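Sodness bedding reuse scheme to open second drop-off point

Jan 1, 2024

A bedding reuse scheme in Sodness is to open a second drop-off point in April, after its first year brought in more duvets, comforters and blankets than its store could hold.

The scheme, run by the charity Drallard, takes in clean bedding from households and passes it on to people moving into a new home with little or nothing of their own. It has worked until now from a single unit on the Joubert industrial estate, which is open on two mornings a week.

Drallard said 400 households in Sodness and the villages to the north had received bedding through the scheme. Most were referred by housing officers, health visitors or schools. A smaller number got in touch themselves.

The new drop-off point will be at the former tile showroom in Sokuvside, next to the bus depot. The building has been vacant for 3 years. Drallard has signed a lease on the ground floor only, and the upper floor will stay with the landlord.
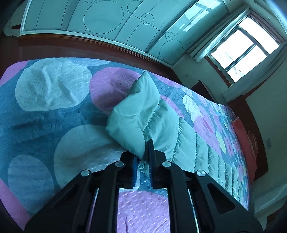 Comforters and duvets make up the largest share of what is given, and they are also the hardest items to store. They cannot be stacked very high, and they have to be kept off the floor and away from outside walls. Quilted ones with a ruffled edge, like the pale green one on the circle-print sheet, need more shelf space than a plain duvet of the same size, and the charity asks donors to fold them with the ruffles on the inside. Single and double sizes are both wanted. King size is accepted, but the waiting list for it is short and donors may be asked to hold on to theirs for a few weeks.

Bedding should be washed and fully dried before it is handed in. Items with tears, stains or missing fastenings will be turned away at the door, as the charity has no means of repairing them. Feather pillows cannot be taken at either site. Synthetic pillows are accepted only if they are new and still in their packaging. Electric blankets will not be accepted under any circumstances.

Fitted sheets are in short supply, and cot sheets in particular. Drallard said it had been buying these new since the autumn, which had used up most of the money set aside for washing powder and transport. Sheets do not need to match, and odd pillowcases are welcome.

The Sokuvside site will take donations only. Collections by households will carry on at Joubert, where there is a private room and parking close to the door. A van will move bedding between the two places. The charity had looked at offering collections from both sites but decided against it on grounds of cost.

Opening hours for Sokuvside have not been settled. The charity has asked for a late opening on one evening so that people can call in after work, and is waiting to hear from the landlord about access to the yard once the depot gates are locked. Until then, bags should not be left outside the building. Several were left at the Joubert unit over the Christmas break and had to be thrown away after heavy rain.

Residents who cannot get to either site can ask for a home collection, for which there is a charge of £2 a bag to cover fuel. Collections are made within 20 miles of Sodness and must be booked by telephone. The service is closed for the holiday and bookings will reopen later this month.

Work on the showroom is due to start shortly. It includes new shelving, a ramp at the front entrance and repairs to the heating.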